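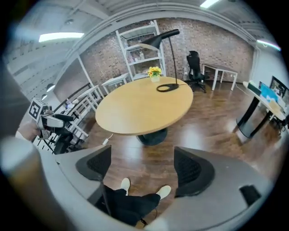

How do you teach a robot to tidy a table when you can't say how you do it yourself?

You pick up a pair of hand-held grippers, do the job yourself a few hundred times, and let the recordings make the argument for you.

Nahuel Farías has been making that argument since February, mostly with his thumbs. He works for Clader, a small firm in Vevthorpe that sells what its brochure calls household manipulation and what his mother calls moving things. His title has the word engineer in it. His working day, when I visited, consisted of lifting a desk lamp and putting it back down.

"It's a good lamp," he told me. "I've got nothing against the lamp."

The idea behind his job is an old one and easy to state. A robot arm can be programmed by somebody who sits down and writes out every motion, and for a car door this works beautifully, since every car door arrives in the same place facing the same way. A house is less cooperative. Flowers get moved. Lamps lean. People put a cup on top of a magazine on top of another cup. So the people who want robots in houses have largely stopped writing out motions and started showing them, over and over, and letting a learning program find whatever the showings have in common.

There are two popular ways to do the showing. The first is remote control, or teleoperation if you are applying for money. You sit at a set of handles, the robot copies you a beat later, and everything it feels and sees goes into a file. Clader started out this way with an arm named Zaltberg, after the town where they bought it used. Farías drove Zaltberg for most of a winter and describes it as threading a needle by mail. He would reach for a flowerpot and the arm would arrive after his attention had already left. A demonstration that takes a person four seconds took him the better part of a minute, and his shoulders have not forgiven anyone.

The second way leaves the robot out of it. You hold the fingers yourself. The grippers are shaped like the ones the machine will eventually wear, with a camera to see what the fingers see and a printed marker to help the software work out where the hand has gone. You squeeze, lift, carry, release. The file remembers. Later on the arm is asked to do likewise, and you find out which of your habits were skills.

The grippers also get you out of the building, which is harder to do with an arm bolted to a bench. Clader's people have done tables in kitchens, dentists' waiting rooms and the back half of a florist's. The program gets bored with one room, or rather it gets too fond of it, and starts to believe that lamps come with a particular wall attached.

Farías's current assignment is called Painemal, and nobody at Clader could tell me why except that all the shorter names were taken. The goal is a round table with ordinary things on it, rearranged on request: flowers to the left, lamp to the right, both of them out of the way of somebody's dinner. The plan calls for 2,000 demonstrations. On the day I came by, the tally on the office whiteboard read 712, and someone had drawn a small gravestone next to it.

I asked if I could add one. This was a mistake on several levels.

The grippers are heavier than they look, and they take away everything you like about your hands. No palm, no ring finger, no gentle turn of the wrist that you have been using since you were a toddler without once thanking it. You get two pads that come together and go apart. My first attempt at a flowerpot ended with the pot intact and facing the floor. My second was fine, except that I had paused halfway to ask whether it was fine, and Farías explained that the pause was now part of the recording.

"If we keep that one," he said, "the robot learns to stop in the middle and look worried."

They did not keep that one. They throw out a fair number of their own, too. A good demonstration is smooth and a little dull, and it has to differ from the last one without being strange. Start from the other side of the table. Turn the pot. Come in lower. Then there are the deliberate near misses, in which the operator goes for the thing slightly wrong and recovers, so that the arm will know what to do when it misses by itself. Farías is proud of his near misses. He has a whole drawer of them, digitally speaking, and would show you his favorites.

What gets passed along is harder to predict. An early version of Painemal trained on almost 900 of his recordings and developed a tiny sideways nudge at the end of every placement, as if straightening a picture. It did this to pots, lamps and a sandwich. The team spent 3 days hunting for the bug in the software before somebody watched Farías clear his own lunch.

He has tried to quit the nudge. He says it is like being told how you walk. A second operator was brought in to dilute him, and she turned out to set things down very firmly, so the arm now hesitates for a moment over each object, apparently choosing a parent.

I went back on Jun 15, 2023, to see the arm do the job without help. It took the flowers on the second try and carried them across with great seriousness. The lamp gave it more trouble. It approached from the left, backed off, approached again from lower down – one of the near misses, Farías whispered, that's mine, that's from April – and finally got the pads around the stem. It set the lamp down where it had been asked to.

Then it nudged it. Farías wrote something on his clipboard and went to find the grippers.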